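Home | Reviews | Small Spaces | Kitchen | Laundry | About | Search

Filed under: Furniture, Small Spaces, Long-Term Reviews

The Gesstead Low Table, After a Good Long While

Jul 4, 2022

I have been promising this review to readers since last September, and I am sorry it took me so long, but I do like to live with a piece of furniture before I say a word about it. A table can be perfectly charming for two weeks and then start to wobble, or peel, or make you dread vacuuming under it. So I waited, and I drank a great deal of tea at it, and now I feel ready to talk your ear off.

The Gesstead is a low folding table, the sort you sit on the floor beside. My grandmother had one very much like it that came out for dumplings and homework and went back behind the door when the company arrived, and I think I have been looking for hers ever since. I ordered mine from Gorkisell, who carry the whole Gesstead line, in the plain walnut finish. It came in a flat carton that I could carry up the stairs by myself, though I did stop on the landing for a rest and a chat with my neighbor.

There is no assembly to speak of. You lay it on its face, swing the legs out until they click, and turn it over. The first few times the click was so stiff that I yelped (my husband came running!), but the hinges loosened up after a month or so and now I can do it with a cup in my other hand, which I don't recommend.

The top is where these tables win or lose me. Gesstead puts a sealed surface on theirs and I have spilled soy sauce, coffee, nail polish remover and something sticky from a popsicle on it. The nail polish remover left a cloudy spot the size of a dime. Everything else wiped off with a damp cloth, even the coffee, which had sat overnight under a saucer. Corners are rounded, thank goodness, as my shins and my nephew's forehead are both at exactly that height.

I asked around among friends who keep low tables too, and so many of them use theirs for anything but eating. One has hers set up for sewing. Another puts all the bathroom odds and ends on it when she cleans, and I have started doing the same, as it saves so much bending and getting up again. 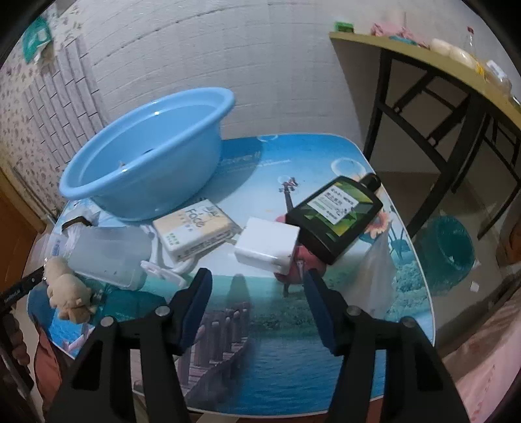 Face tissues, a basin and a toiletry bottle on a low table with a glossy printed top.

Printed tops are worth a word, as several of you wrote to ask about them. I went plain because my rug is already very busy, but I have a real soft spot for the cheerful ones. In my experience a glossy print hides crumbs wonderfully and shows fingerprints terribly, while my matte walnut does the reverse. If you have children who eat toast, you can work out which one you need.

Now for the grumbles. The rubber feet on the Gesstead are too small. On carpet you won't notice, but on a bare floor the table skates a little when you lean on it to stand up, and at my age I do lean on it to stand up. I bought a sheet of stick-on felt first, which made it worse, and then some little silicone cups, which fixed it completely. I also wish it had a handle cut into one side. It isn't heavy, only awkward, and I have to hug it to my chest like a big tray.

The other low table I tried was the Trương, which a kind reader lent me for three weeks. The Trương is handsomer, I'll say that straight out. It has lovely turned legs and a deeper color. It also doesn't fold, and in an apartment our size that settled the matter. If you have a room where a low table can simply stay put, go and look at one, and sit down at it before you buy, as it is a bit taller and my knees fit under it much better.

I passed the Gesstead around as well, so that you would have more than my opinion to go on. Sevim took it for a week and used it as a laptop desk, and her verdict was that it is fine for an hour and then you want a cushion behind your back. She also found that the legs stay locked when you drag the table across a rug, something I had been too timid to try. Pongsak has been thinking about storage, and I have handed him the next part. 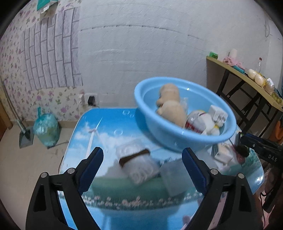
Pongsak Thammasiri
Contributing Reviewer, Small Spaces

Thank you for the table, and for the cookies that came with it! I'll be quick. A low table attracts clutter faster than any other surface I own, chargers above all, so I keep a wide basin nearby and sweep everything into it before dinner. I tried the Lornovano tray that is sold to go with the Gesstead and found it too shallow for the job. Anything with a decent rim is better, and cheaper. Folded, the table went behind my wardrobe with room to spare. I would buy one.

So there you have two of us in favor, and Sevim in favor with a cushion. Mine is staying in the living room, cloudy spot and all, and I have put a coaster over the spot.

Contact us | Copyright Small Spaces Reviews | Back to top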